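4 Recording Demonstrations: Sorting Task

4.1 Scope

This section covers the preparation of the two-arm station and the recording of demonstrations for the tray sorting task. It applies to stations running the Herkach recording software with the Brakton leader handles. Calibration of the arms is covered in Section 3 and must be complete before any demonstration is recorded. Upload and review of finished sets are covered in Section 5.

A demonstration is one full run of the task performed by an operator, from the rest position to the rest position. A complete set for this task contains 288 accepted demonstrations. The set may be recorded over several sessions and by more than one operator, provided that each operator signs in under his or her own name.

4.2 Before You Begin

Confirm the following items before power is applied:

- The calibration record for both arms is dated after the last change of any gripper part.
- The station disk has at least 245 GB free.
- The white walls and tabletop are clean and free of tape, pen marks, and labels.
- The object kit for the task is complete. Check it against the card in the lid.
- The emergency stop is within reach of the operator's seat.

CAUTION: Keep hands, hair, and loose clothing away from the arms whenever motor power is on. An arm may move without warning when the leader handles are first linked.

4.3 Setting Up the Workspace

1. With motor power off, move both arms by hand to the rest position, outside the area used for the objects.

2. Wipe the tabletop with a dry cloth. Do not use spray cleaners near the motor housings.

3. Place the two divided trays side by side toward the back center of the table, with the long compartment of each tray toward the back wall. The trays do not need to be square to the wall. A small change of angle from one session to the next is desirable, as it prevents the learned model from relying on a single tray position.

4. Check that every compartment is empty. Items left over from an earlier session will be recorded as part of the starting layout and will make the demonstration unusable.

5. Route the cable of each arm so that it hangs in a free loop from the wrist. Move each wrist slowly through its full range and confirm that the cable does not pull tight or catch on a bracket.

6. Switch on motor power and wait for the ready message on the operator screen. Link the left handle first, then the right.

7. Open both grippers fully and bring them to the starting height on either side of the trays.

8. Scatter the objects in front of the trays. Bricks may lie at any angle. Leave enough space around most of them for the gripper fingers to close, but do not arrange them in rows or group them strictly by color. Include the toys that are not bricks; the model must learn to handle rounded shapes as well.

Note: When the layout is ready, compare it with the view below. The positions of individual objects are not expected to match.
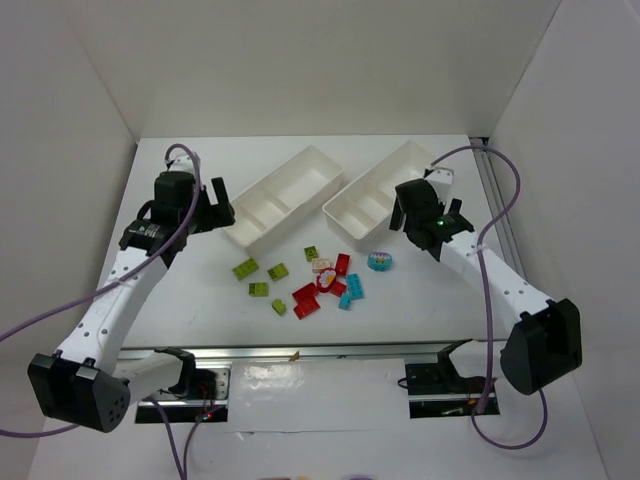
9. Open the camera preview and confirm that both grippers, both trays, and all objects can be seen in full. If any object is hidden behind an arm, move the object and leave the arm where it is.

10. Select "Save layout." The software stores one still picture of the starting layout with each demonstration.

4.4 Recording a Demonstration

1. Enter the task name exactly as it appears on the task card. Spelling differences create a separate set and must be corrected by hand later.

2. Press the left foot pedal to begin. A single tone confirms that recording has started.

3. Pick up one object at a time with the nearer arm. Place bricks in the smaller compartments, one color to a compartment. Place all other toys in a long compartment.

4. If an object lies beyond the comfortable reach of one arm, use the other arm. Do not push objects across the table with the fingers closed.

5. Move at a steady pace. Long pauses are treated as part of the task and will be learned as such. The software ends any recording that exceeds 958 seconds.

6. When the last object has been placed, return both arms to the starting height with the grippers open, then press the right foot pedal. Two tones confirm that the recording has been saved.

7. Mark the demonstration as "Accept," "Recovery," or "Reject."

4.5 Marking Results

Accept. All objects are in the correct compartments and no object was dropped.

Recovery. An object was dropped or misplaced within the workspace and was then picked up and placed correctly. Recovery demonstrations are valuable and should be kept. Up to 44 of them may be counted toward the complete set. Drops must not be made on purpose.

Reject. An object left the table, a person's hand entered the workspace, a cable caught, or the wrong pedal was pressed. Rejected files remain on the station disk until the end of the session and are then deleted.

CAUTION: Do not reach into the workspace to retrieve a fallen object while recording. Press the right pedal, mark the demonstration as "Reject," switch off motor power, and only then retrieve the object.

4.6 Between Demonstrations

Empty the trays, scatter the objects again, and save a new layout. The same layout must not be used twice in succession. After every hour of recording, allow the arms to rest with motor power off and inspect the gripper fingers for wear.

Questions about the task card or the marking rules should be addressed to Nhi Cù, Data Collection Office. Faults in the arms or handles are to be reported on Form Stumov-2, with the session number entered in the first field.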